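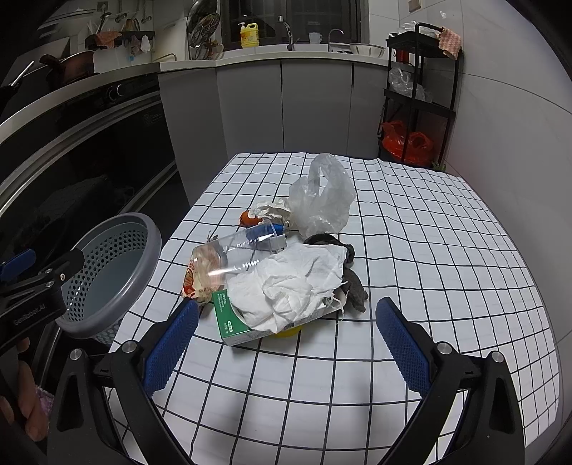 The kitchen at the Pascombe community hall will close to renters for two weeks in August while the old countertops come out, and the hall association is asking groups to clear out what they own before then.

Garnet Penner, who handles bookings, said the notice went out after a cleanup last month in which trash and lost property filled the kitchen table more than once. Used tissues, snack wrappers, plastic cups and bags made up most of it. A good share came from the backs of drawers and the gap beside the stove, where no group had taken responsibility for cleaning.

"People wipe the counter and wash their cups, and then they leave the little things," Penner said. "A box with one tea bag in it. A wrapper behind the toaster. It adds up over a winter."

Under the current rental agreement, groups are expected to leave the kitchen as they found it, but the agreement does not mention garbage. Bags have been left by the back door over weekends, and in June animals got into two of them. Trevor Beaudoin, who lives next to the parking lot, picked up the mess and then wrote a letter to the association.

Beaudoin said he was not looking for anyone to be fined. He asked for a bin with a lid that locks, and for somebody's name to be on the key.

The association has agreed to both. A locking bin will be set on the concrete pad on the north side of the building, and each renter will sign for the key along with the door key. The cleaning deposit will go from $60 to $85 for any booking that includes the kitchen. Meetings that use only the main room will pay the old amount.

Renters will also be asked to sort what they throw away. Clear plastic cups and small cardboard boxes can go in the recycling if they are empty and rinsed. Tissues, paper towels and snack wrappers go in the garbage. Soft plastic bags are not accepted in the blue bin at the hall, and Penner said those are the item most often found in the wrong place. Clean ones can be taken to the drop-off at the Flellimeck transfer station, which is open mornings.

Cloths are a separate matter. Dishcloths and towels left behind have been going into the garbage with everything else when it was not clear whose they were. Huguette Girard, who runs the seniors' lunch, has offered to take them home, wash them and keep the good ones in the drawer under the kettle.

"I have thrown out nice towels by mistake, and so has everyone," Girard said. "If it's torn, it's a rag. If it isn't, I'll wash it."

Groups that store pots, strainers, mugs or baskets in the kitchen should label them with tape or take them home by the end of the month. Unlabeled items will be boxed and put in the coat room for the length of the work. After the kitchen reopens, whatever is still in the boxes will be offered to the thrift store in McKinnon.

The countertop work is being done by Laurier Gauthier, who also put in the hall's front steps. The sink will stay where it is, but the water will be shut off for part of the job. The washrooms are on a separate line and will be usable the whole time, so the main room can still be rented.

The seniors' lunch will move to the curling rink on Firesgate Road until the work is finished. The quilting group plans to carry on at the hall and bring coffee in thermoses.

Wayne Sawatzky, who looks after the building, will be in the kitchen from 6 to 8 in the evening during the last week of July for anyone who needs to pick up dishes or drop off a spare key. Several kitchen keys have never been returned, and the lock will be changed when the counters go in. Bookings for the fall can be made with Penner at the hall office.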